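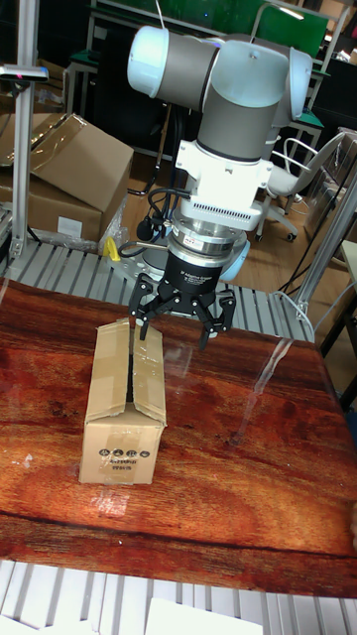

Tampo de mesa

O tampo é a superfície horizontal superior de uma mesa, bancada ou escrivaninha, apoiada sobre pés, cavaletes ou uma estrutura fechada. É a parte do móvel sujeita a maior desgaste, e por isso costuma receber material e acabamento diferentes dos usados na base. O termo aplica-se também a peças vendidas separadamente, destinadas a substituir um tampo danificado ou a ser montadas sobre uma base já existente.

Materiais

A madeira maciça é o material mais antigo e continua comum em mesas de jantar e bancadas de oficina. As espécies densas resistem melhor a riscos e amassados. A dureza é medida em geral pelo ensaio Janka, que regista a força necessária para cravar uma esfera de aço até metade do seu diâmetro. Madeiras macias, como a maioria dos pinhos, marcam com facilidade, mas são leves e simples de reparar.

Os painéis derivados — contraplacado, aglomerado e MDF — ocupam grande parte do mercado de mobiliário de escritório. São mais estáveis do que a madeira maciça perante variações de humidade, embora o aglomerado inche quando a água penetra pelas bordas. Pedra, vidro temperado e aço inoxidável são usados onde a limpeza frequente ou o calor são fatores importantes.

Construção

Um tampo de madeira maciça raramente é feito de uma só tábua. O processo habitual consiste em colar várias tábuas lado a lado, com as fibras no mesmo sentido. Alguns marceneiros alternam a orientação dos anéis de crescimento para limitar o empeno; outros escolhem cada tábua apenas pelo desenho do veio.

A madeira dilata e contrai sobretudo na direção perpendicular às fibras. Um tampo com 800 mm de largura pode variar vários milímetros entre a estação seca e a húmida, conforme a espécie e o corte. A fixação à base tem de permitir esse movimento, o que se consegue com grampos deslizantes, botões de madeira encaixados numa ranhura ou parafusos em furos oblongos. Quando o tampo é preso de forma rígida, surgem fendas ao longo das juntas ou nas extremidades.

As cabeceiras respigadas, travessas encaixadas nos topos das tábuas, ajudam a manter o plano. Nesse caso, cola-se apenas o centro da junta.

Acabamento

O óleo de linhaça e o óleo de tungue penetram nas fibras e deixam um aspeto pouco brilhante. Exigem reaplicação periódica, mas permitem retoques localizados. Os vernizes de poliuretano formam uma película mais resistente à água e ao álcool, e a sua reparação obriga muitas vezes a lixar toda a superfície. A goma-laca, frequente em móveis antigos, mancha em contacto com o calor e com bebidas alcoólicas.

Tons avermelhados ou acastanhados podem ser próprios da espécie ou resultar de tingimento. A exposição à luz altera a cor: a cerejeira escurece, ao passo que a nogueira tende a clarear.

Dimensões

As mesas de jantar têm normalmente a superfície a uma altura entre 700 e 780 mm do chão. As bancadas de trabalho em pé são mais altas.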